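Home | Syllabus | Notes | Labs | Office hours

Notes for Unit 6: Paying for grippers (and everything that hangs off them)

Posted 7/25/20

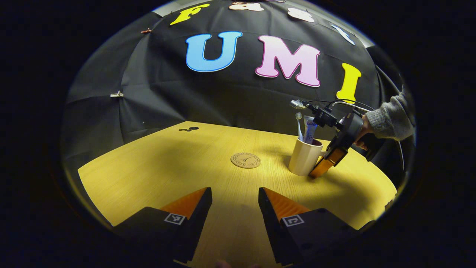 One of you wrote in on the discussion page that the gripper is the cheap part, so why does it get a whole unit? Fair question! My short reply was that I used to think so too, and then I planned the Drondix lab and ran out of money in October.

So let's start with what you're buying. For tabletop work like moving a mug, I plan on 2 hand-held grippers per station, one for each hand. People love to price a single one and double it, but the second gripper brings its own cables, its own mount and its own spot on the charging shelf. Write those on their own lines in your sheet.

Next, the soft finger pads. I treat them like printer paper: they go on the supplies line, never the equipment line, and I order 20 at a time. Urnus sells them in packs and Skendine sells them singly, and I've gone back and forth on which one I like (packs this year, mostly because I hate filling out order forms). Stick-on marker tags go on the same line. Print spares.

Then there's the table stuff, which students always leave out. A mug, a toothbrush, a tube of toothpaste, a coaster, some kind of backdrop. It's small money, but if it isn't in the budget you'll be buying it yourself, trust me. I put it all under "props" and moved on with my life.

People's time is the big one. Somebody has to hold these things for hours! In the Lu project plan we'll go through in lab, the hardware for one station came to $2,000 and the paid hours passed that before the first round was done.

For next time:
- Draft a one-page budget for a two-gripper station. Keep equipment, supplies, props and hours separate.
- Mark which lines repeat every term and which you pay once.
- Get a quote for at least one item in writing. A price off a web page doesn't count.

Bring a printed copy, and leave room in the margin, I write big.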